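Sorting loose wires: what are you all doing with them?

Flivemberg Makers Board > Workshop & Storage > Tidying

solderpuddle
OK, I have finally started on the wire drawer and I am having way too much fun with it. Years of short leftover leads, all colors, all tangled into one big nest. I dumped the whole thing out one evening in September and started pulling strands free, and two hours later I was still going and had forgotten to eat.

What I've settled on so far is little bundles. I take a handful of strands that are close to the same length, lay them side by side and gather them in the middle with something small so the ends stay free. Mixed colors in each bundle, because I nearly always want a red and a black together plus a couple of others for signals. Then they go flat on the table until I decide where they live.
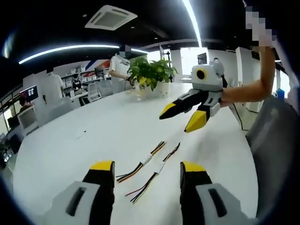 Two of the bundles on the big round table, plant in the background.

The white table makes this so much nicer, by the way. I used to sort on a dark bench and the black wires just vanished. On white you see every strand, even the thin ones.

So, questions! Do you sort by color, by length, or by what's on the ends? And what do you keep them in afterward? I have one of those Cleslow drawer units with the shallow trays and I'd love to use it, but I'm open to anything.

tangerine_bus
Oh this makes me happy. Nice bundles! I'm a color person all the way. One tray for red, one for black, then everything else together in a third. When I need ground, I grab black and I'm done. I did the mixed thing for a while and kept pulling whole bundles apart just to get at one yellow.

moth_and_relay
Going to disagree with tangerine_bus. Color is the last thing I look at. Length is what makes me swear. If I need a long one and every tray is full of short ones in lovely matching colors, I still have to dig. Sort by length first, mix the colors, keep going the way you're going.

tangerine_bus
But then you end up with a black wire carrying power because it was the right length and it was on top. I've seen your projects, moth :)

moth_and_relay
That was one time and it had a label on it!!

quietbench
I buy the Karaki zip bags, 100 to a pack, and put one bundle in each. They stand up in a shoebox like index cards and you can flip through them. I write the length on the bag in marker. It takes an evening to set up and then it's lovely for ages. My only gripe is that the bags get slippery and slide down if the box isn't full, so I stuff a rag in the back.

solderpuddle
Ooh, flipping through them like cards is very tempting. I may have to try both. Do the ends get bent in the bags? Mine fan out quite a bit.

quietbench
A little, if you cram them. Put them in straight and leave the top open and they're fine. Anything with fragile ends I hang up.

old_cardigan
Hanging is the answer! I have a strip of Etance hooks on the side of my shelf and every bundle gets draped over a hook at the middle. No folding, no bags, and you can see it all from your chair. I can't tell you how much I enjoy looking at it. My hooks hold 4 bundles each before they start shedding.

moth_and_relay
Hooks are great until you walk past in a sweater.

old_cardigan
Considering my user name, I have some experience with this. Move the hooks up higher.

527ohms
Has anyone said throw some away yet? I kept every scrap for years and most of it was too short to use. I went through mine and anything shorter than my finger went into recycling. Best thing I did, and the rest was easy to sort after that.

tangerine_bus
Nooo, the short ones are perfect for jumping across a board! I have a jam jar just for those.

527ohms
And how full is the jar?

tangerine_bus
It's the second jar.

solderpuddle
Ha! OK, here's my plan. Length first, colors mixed, shallow trays for the short ones and a row of hooks for the long ones. I'm keeping my scraps for now (sorry, ohms). There's still half a nest to untangle, so I'm putting the kettle on and getting back to it. If anybody has a good trick for thin strands that curl up on themselves, please post it, those are next!

quietbench
Pull them gently between your thumb and a soft cloth a few times. Go slow near the ends.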